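I've been making chutney, relish and hot sauce at home for years, and most of the work is chopping. The Gronder hand-crank mincer was supposed to cut that down. I've had it since January and put 15 batches through it, mostly onion relish and green tomato chutney.

It clamps to the counter, takes a fist-sized hopper of vegetables, and comes with a coarse and a fine plate. No motor, no cord. Setup takes a minute once you've done it twice.

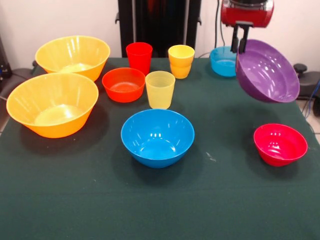 ## What it does well

The coarse plate gives an even cut on onions, peppers and firm apples. The pieces hold their shape through a long simmer, so the relish has some bite left at the end. A food processor turns half of the same onions to mush. I can get through enough for six pint jars in 20 minutes, crank included.

Mustard seed is fine too if you soak it overnight first. I ran 200 grams of soaked brown seed through the fine plate and got a rough, grainy paste that needed only vinegar, salt and a little honey.

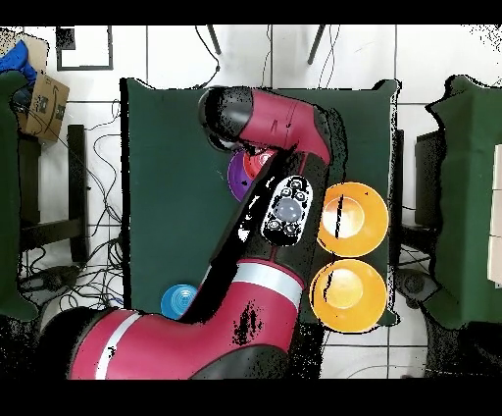
Ripe tomatoes are a different matter. Juice runs back along the crank shaft and drips off the handle, and you will want a towel under it. Fresh ginger is worse. The fibers wrap around the screw, and I had to stop and pull them out three times in one batch. I grate ginger by hand now.

## Cleaning

Everything comes apart except the handle. The plates need a stiff brush and should be dried right away. Mine picked up a rust spot after one night in the rack.

## Price

I paid 60 dollars. The Lidbridge model costs less, but its clamp slipped on my counter and I sent it back. If you make chutney once a year, a knife will do. If you put up jars every month in season, I'd buy the Gronder again, with a spare fine plate.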